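About Akbulut

Akbulut is a small real estate and property styling office in the town of Jultow. We sell houses, we manage rentals, and we get homes ready for market, all from one shopfront on the main street with a bright green door and far too many paint charts. We love old weatherboards, odd-shaped blocks and kitchens with a view of the neighbours' lemon tree. If you do too, we'll get along well!

We opened with 3 listings and a borrowed desk. These days we look after 215 rental homes between Jultow and the Cititz side of the river, and there are 18 of us (more in August, when the uni students come back to help with inspections).
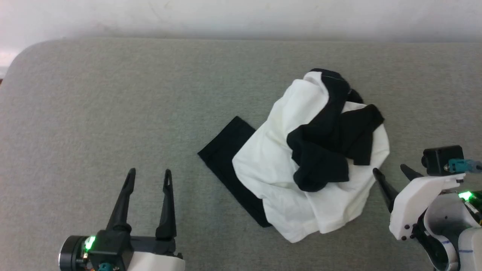
Washing on grey upholstery.

What we do

Most people first meet us when they're thinking about selling. We come over, have a cuppa and walk through every room with you, garage included. Then we write up a plan: what to fix, what to leave alone, and when we'd put the sign up. Some owners want the full treatment, with hired furniture and fresh colour on the walls. Others want a tidy lawn and a fair price, and that suits us fine.

Our rental team is a busy, cheerful lot. Each property manager looks after one part of town, so they know which streets flood, where the possums get in and which plumber will pick up on a public holiday. Tenants have the same direct number that owners do. 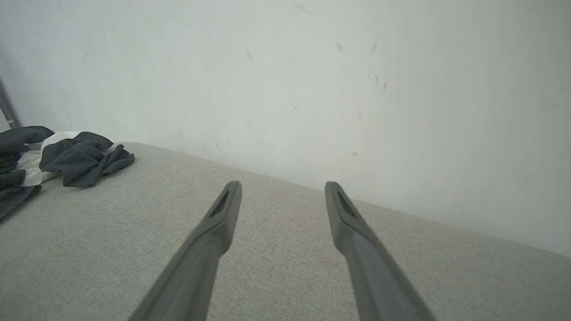
A closer look at the light grey fabric.

Where you'll find us

The Jultow office is two doors up from the bakery, with parking at the rear off the laneway. We took over the old Inutell showroom at Cititz as well — it's now our furniture store and colour room, and you're welcome to wander through while we're there. Ring first, as we're often out on a job.

We run 29 open homes in a good month and we still get excited about each one. New listings go up in the window before they go anywhere else, so have a look on your way past.

Page updated 22 Sep 2018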